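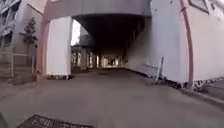 Collecting Driving Demonstrations for a Sidewalk Robot
Final Report, Student Project in Mobile Systems

Project members: Valquíria Macedo, Đạt Tạ, Imke Diekmann
Supervisor: Eleni Nikolovski
Technical support: Định Quan

Summary

This report describes the collection of a set of driving demonstrations for a small wheeled robot that travels on footpaths in the Jirnberg housing district. The demonstrations are intended for training a learning system that proposes a steering direction and a speed from a single forward camera view. The project group recorded 114 usable runs over one semester. Of these, 34 pass through covered passageways, where the light changes strongly over a short distance. The report covers the choice of routes, the recording procedure, the review of the recordings, and the problems that a following group should expect. Training of the final model was outside the scope of the project, although a small trial was carried out to check that the data could be loaded and used.

1. Background

The department has operated the Pluvley platform for several semesters. Earlier student groups drove it by hand inside the laboratory and in the courtyard behind it. The recordings from that period were made on even ground with steady light and few turns. A steering model trained on them followed the courtyard path well but steered poorly when it was tried in the housing district. In particular, it slowed or stopped in front of dark openings between buildings, and it drifted toward pale walls.

The supervisor therefore asked the group to collect new examples in an ordinary residential area. The property management of the Jirnberg district gave written permission for test drives on the shared paths, on the condition that an operator walk with the robot at all times and that residents be given the right of way.

2. Objectives

The group agreed on the following objectives at the first project meeting:

To record human-driven runs on paths of different widths and surfaces.
To include enough passages from open daylight into deep shade, and back out again, for these to be studied separately.
To describe each run in a uniform log so that later users can select runs by route type.
To remove or blur any part of a recording in which a person could be recognized.

Crossing public roads was excluded from the start. Stairs and ramps were also excluded.

3. Equipment

The robot carries one camera facing forward at a low height. Part of the front body remains inside the camera's view. The group considered moving the mount forward to avoid this, but decided against it. A changed mount would have made the new recordings difficult to combine with the earlier ones, and the body occupies the same place in every picture.

The operator drives with a handheld controller. Speed and steering commands are written to the same file as the camera pictures, with a shared clock. The recording software, Khương, was written by a previous student group and extended by Định Quan for this project. The extension added a button that lets the operator mark a moment as a mistake without stopping the run.

4. Selection of Routes

Đạt Tạ and Imke Diekmann walked the district before any recording took place and drew up a list of candidate routes. Each was given a short written description covering surface, width, borders, shade, and the number of people expected at different times of day. Three groups of routes were formed.

Open paths. These run between buildings with lawn or planting on one or both sides. They were used mainly for practice and for checking the equipment.

Bordered paths. These have a wall, fence, or raised curb close to the path. The operator was instructed to hold a steady distance from the border and to avoid correcting abruptly.

Covered passageways. These run beneath a building and are open at both ends. They were the main interest of the project. On a sunny day the interior appears nearly black to the camera during the approach, while the exit appears as a small bright area. The pavement itself often continues without any change from outside to inside, so that a person sees at once that the way is clear. The earlier model did not treat it as clear.

Drainage grates received a separate entry in the log. The group had no rule at first for whether to drive over them or around them, and the first recordings were inconsistent in this respect. It was then decided that a grate lying level with the pavement would be driven over at normal speed if it lay in the direct line of travel, and otherwise passed without a change of course. The runs made before this decision were kept, but they carry a note.

5. Recording Procedure

Two members of the group were present on every outing. One drove the robot and walked behind it, outside the camera's view. The other walked ahead when entering a passageway, in order to warn people approaching from the far side, and then stepped to the side before the recording began.

Each run started from a standstill. The operator waited until the camera had adjusted to the light, started the recording, and drove to the agreed end point. Runs through passageways began well before the entrance and ended well beyond the exit, so that both changes in light were included. Each passageway was driven in both directions.

Valquíria Macedo prepared a driving guide of 2 pages that every operator read before the first outing. It asks operators to keep a constant walking pace, to look toward the end of the route instead of at the wheels, and to stop fully for any person or animal. It also asks them not to speed up inside a passageway. This last point had to be repeated several times, as all three operators tended to drive faster toward the exit.

Most recordings were made in the morning. An additional set was recorded on Thursday afternoons, when the low sun shone directly into one end of several passageways. The final outings took place in June.

6. Recovery Examples

A learning system that has seen only correct driving has no examples of how to return to the path after an error. The group therefore recorded a number of runs in which the robot was first placed off center or at an angle to the direction of travel. The recording was started only after the robot had been placed, so that the poor position itself was not learned as something to be imitated.

In passageways, recovery runs were started close to the walls and close to the pillars. The operator brought the robot back to the middle of the path in a smooth curve. These runs were slow to make, and the group would plan more time for them if the project were repeated.

7. Review and Labeling

All recordings were reviewed on the day after the outing by a member who had not driven. The reviewer noted the route group, the state of the light, the surface, and any objects along the edges of the path. Loose matter collects at the foot of walls in many passageways, and it was logged as "edge clutter" without further detail. An early version of the log had separate entries for leaves, litter, and gravel. Reviewers disagreed so often about these that the entries were merged.

A run was rejected if the commands and pictures were out of step, if the operator had marked more than one mistake, or if a person had remained close in front of the robot for most of the run. Faces were blurred with the department's Kornness tool and then checked by hand.

8. Trial Training

To test the data in use, the group trained a small steering model twice: once on the earlier courtyard recordings alone, and once on the courtyard recordings together with the new runs. The models were compared on passageway runs held back from training. The second model proposed forward motion at the entrance in cases where the first proposed stopping. It remained unsteady at the exit, where the picture is briefly overexposed and the borders of the path are hard to make out.

The trial was limited in size and was not repeated under other settings. It should be read as a check of the data and not as a measurement of performance. Neither model was allowed to drive the robot in the district.

9. Problems Encountered

The handheld controller lost its connection inside one long passageway. The robot stopped as intended, but the affected runs had to be discarded. Định Quan moved the antenna to a higher position, and the fault did not occur again.

The camera's automatic exposure reacts with a delay. The group discussed fixing the exposure by hand and made several trial runs in this way. With a fixed setting, either the outside or the inside of the passageway was lost entirely, and the automatic setting was kept.

The collection contains very little rain. Two outings were canceled due to wet weather, as the camera housing is not sealed. Users of the data should not expect it to cover wet pavement.

10. Recommendations

The supervisor and the group recommend that the next project obtain a sealed camera housing before collection begins, and that the rule for drainage grates be applied from the first outing. Further recovery runs should be made at passageway exits. Winter recordings would also be of value, given that all present runs show the district in the warmer part of the year.

The recordings, the log, and the driving guide are stored on the department server and may be requested from Eleni Nikolovski.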